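Häufige Fragen zum Vorsortieren in farbigen Kunststoffschalen

Auf dieser Seite sammeln wir Antworten auf Fragen, die uns zum Sortieren kleiner Artikel am Packtisch erreichen. Stand: Juni.
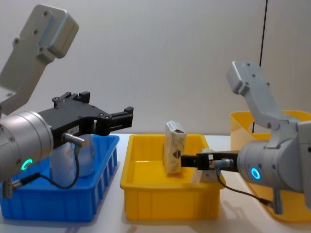
Text: Viola Caputo, Redaktion: Thomas Testa

Wozu braucht man verschiedene Farben?
Die Farbe ersetzt das Etikett. Wer am Tisch steht, muss nichts lesen und greift trotzdem in den richtigen Behälter. Bei uns in Plernach steht Blau für Flaschen und Tüten, Gelb für kleine Schachteln. Sie können das anders festlegen, sollten dann aber dabei bleiben.

Kann ich Kisten und flache Schalen mischen?
Ja. Eine Kiste mit geschlitzten Wänden gibt einer Flasche Halt, die in der flachen Schale leicht umfällt. Für eine kleine Pappschachtel reicht der niedrige Rand.

Was mache ich mit Schachteln, deren Deckel nicht ganz schließt?
Aufrecht hinstellen und den Deckel vor dem Verpacken zudrücken. Klebeband ist nur nötig, wenn die Lasche nicht hält.

Wie viele Artikel passen in eine Schale?
Das hängt von der Größe ab. Wir legen höchstens 30 kleine Teile in eine Schale, danach wird sie geleert.

Wohin mit spitzen Papiertüten?
Sie kommen stehend in die Schale, die höhere nach hinten, die kürzere davor. Liegend verknicken die Spitzen, und der Aufdruck ist schlecht zu erkennen.

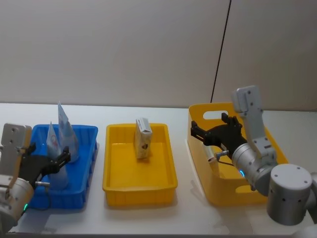 Zwei Papierartikel in der blauen Schale, daneben die gelbe

Muss der Tisch weiß sein?
Nein. Auf einer hellen Fläche fallen liegen gebliebene Teile aber schneller auf. Eine stark gemusterte Platte ist ungünstig.

Wie reinige ich die Behälter?
Mit lauwarmem Wasser und etwas Spülmittel. In den Rippen und Schlitzen setzt sich Papierstaub fest – dort hilft eine weiche Bürste. Vor dem Einräumen gut trocknen lassen, besonders wenn Pappe hineinkommt.

Kann ich einzelne Schalen nachbestellen?
Ja, unter der Artikelnummer 537 bei Zanetti. Bitte die Farbe angeben. Bei Fragen zur Bestellung hilft Rosalba Marras weiter.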